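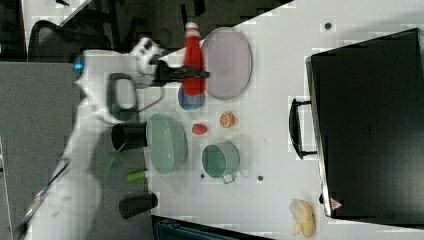 Teaching by Demonstration: Notes for Session 9
Robots in Everyday Settings
Notes by Kamala Suvarna, with corrections by Tiago Veloso
Revised 8 December 2019

Read these before the practical. I say this every year and every year the first half hour goes on things that are written down in section 2.

1. What we mean by a demonstration

A demonstration is a recording of a person getting the robot to do a job, made so that the robot can later have a go at the job alone. The recording has two halves that must line up in time: what the robot could sense (camera pictures, joint angles, how far the gripper was open) and what it was told to do at that moment. If the two halves drift apart by even a fraction of a second, the robot learns to close its fingers on the place where the bottle used to be.

A video of you clearing the table with your own hands is lovely, and there are people who work on learning from such things, but it has no second half. Your elbow doesn't report its angle. For this course a demonstration always goes through the arm.

There are two ways of putting it through the arm, and you will try both.

By hand. You switch the arm to its slack mode, in which the motors hold up the arm's own weight and little else, and you push it about. The formal name is kinaesthetic teaching. It feels natural for the first few minutes and like moving a wardrobe after that.

By remote control. You stay outside the arm's reach and steer it with something: a joystick, a hand-held tracker, or a smaller arm whose joints the big one copies. The formal name is teleoperation. It feels hopeless for the first few minutes and then, for most people, rather suddenly doesn't.

2. Before you touch anything

Know where the stop button is. Put your free hand on it once, without pressing, so that your hand knows too.

One person drives and one person watches. The watcher's job is to watch the arm, the whole arm, including the elbow. The driver will be staring at the fingertips and will have forgotten that the elbow exists.

Check the payload setting before using slack mode. If the arm believes it is carrying a heavier gripper than it is, it will float gently upwards when released. If it believes it is carrying nothing, it will sink. Waltraud Wieser, who taught this session before me, called these the balloon and the sulk, and both names have stuck.

Keep cables on the outside of any bend. Turn the wrist through its full range by hand before you start and see what the cable does.

Bags and coats go on the hooks. The robot has no opinion about your laptop and will go straight through it.

3. Pushing the arm by hand

What it is good at: contact. When you guide the gripper down onto a lid you feel the lid through the metal, and you ease off without thinking. Jobs with pressing, wiping, sliding or fitting in them are usually best shown this way, at least to begin with.

What it is bad at: you are in the way. Your hands are in the camera picture, your sleeve is in the camera picture, and in one memorable set from the Plutlow exercises the back of somebody's head is in the camera picture for the entire pouring stage. A robot trained on those recordings has learned to pour in the presence of a head.

The usual cure is to record the movement by hand with the cameras off, then step back and have the arm play it through with the cameras on. It doubles the time, and it works only if every object goes back exactly where it started. Mark the positions before the first pass. Pencil is fine on paper, and small stickers are fine on the table provided you remember that the camera can see them as well (see section 6).

A note on strength. Arms with stiff joints take a real shove to start and then keep coming, so the recorded path has a little lurch at the start of every move. Use both hands, one near the wrist and one further back, and lead with the one further back. If you need to change your grip, stop first. Path smoothing can hide a wobble. It can't hide a person changing their mind.

4. Steering from a distance

What it is good at: the recording looks like the real thing. No sleeves, no heads, and the commands you send are of the same kind the robot will later have to send itself.

What it is bad at: you can't feel anything. On our set-up the controller gives a faint buzz when the fingers meet something, and the buzz for a soft cup is much the same as the buzz for the table. You will press too hard, and so did I.

Some advice that has survived several years of students:

Drive slowly, but evenly. Beginners dash across the gap and then hover over the object for an age. The robot copies the hovering with great devotion. A pause in which the picture doesn't change and the command is "stay put" is a trap, for the robot may reach it, decide that staying put is what one does, and remain there until somebody takes pity.

Come in along one line. Decide on the approach before you move, from the side for anything tall, from above for anything flat. Fingers held level across the middle of a bottle will put up with a fair amount of error in height. Fingers coming down over the cap will put up with very little.

Look from where the camera looks. If you steer by eye from your chair you are using information the robot will never have. Once you can manage, turn round and steer by the screen alone. Vittoria Marino made her whole group do this for one full session and was extremely unpopular until the results came in.

Leave your mistakes in, if you recover from them. A missed grasp followed by a calm second attempt is worth keeping. It shows the robot what to do after a miss, and it will miss. A missed grasp followed by a panic and a bottle on the floor goes in the folder called Cardoso, for reasons lost to time, and isn't used for training.

5. The task for this session

The job is called Seven in the log, because it is the seventh on the list and the naming was done late in the evening. It is a tabletop tidy. You choose one upright object and one place for it to end up, and you show the robot how to get it there.

Work in pairs. Each pair makes one set by hand and one set by remote control, of the same job, with the same starting layout, so that the two can be compared fairly. Swap driver and watcher at the halfway mark.

Choose an object narrow enough for the fingers with room to spare on both sides. Measure it. People consistently believe that mugs are narrower than they are.

Pick the object up, lift it clear of everything else, carry it, lower it, open the fingers, back away. The backing away is part of the job. Every year someone ends the recording at the moment of release, and every year their robot sets the object down beautifully and then takes it along with it as it leaves, having never been shown how to go.

Vary one thing at a time. Move the object a hand's width between recordings. Once that is going well, turn it. Leave the clutter alone until the end, then start moving that too. If everything changes at once and the result is poor, you will learn only that the result is poor.

6. What the robot picks up that you didn't mean to teach

The awkward part of showing is that you can't say which bits matter. You know that the job concerns the bottle. The robot has a lot of coloured dots and a list of numbers, and it will lean on whatever happened to go along with success.

Our best local case is the Gurkivmont set: 214 recordings, carefully made, all of them on one table in one room with the blind down. The trained robot did very well. Then the blind went up, and it reached with complete confidence for a bright patch on the wall. Genalyn Malabanan spent much of April finding out why, and her write-up is on the reading list. It is short and quite cross.

Things to check for in your own set:

Does the object always start on the same side? The robot may have learned a direction and no more.

Do your stickers or pencil marks always point to the answer? Leave them in place when the object has moved, or take them up altogether.

Does a tall thing always stand next to a wide thing? Then it may be the wide thing that is being looked for.

Are all the recordings by one driver? Drivers have handwriting. Tiago always swings out to the left before he comes in. He denies it. It's in the plots.

Things at the edge of the picture count too, such as chairs, neighbouring benches and whatever was put down for a moment. You needn't clear them all away, and for a robot that has to work in an ordinary room it is better if you don't. Shift them between batches so that none of them becomes a landmark.

7. Keeping the log

One line per recording: who drove, which method, what object, starting position, kept or rejected, and the reason if rejected. "Bad" isn't a reason. "Fingers closed early" is, and so is "watcher sneezed and driver jumped", which appears in last year's log 2 times, same watcher.

Reject at the time. You won't remember by the evening, and you will feel far more forgiving towards your own work after a meal.

Name files by the pattern on the wall. If you think your pattern is better, you may be right, and please use the one on the wall.

8. To hand in

Your log, both sets of recordings, and 2 pages on the comparison. I would like to know which method took longer for each recording you kept (kept, please, so that the rejected ones count against the total), where the paths differ, and one habit of your own that you found in the plots. Pairs who report that they have no habits will be asked to look again.

Reading: Malabanan's write-up first, then the course reader from the chapter on slack mode to the end of the chapter on time lag. The chapter on gloves may be skipped. We had a glove once. It's in the drawer with the other controller that doesn't work.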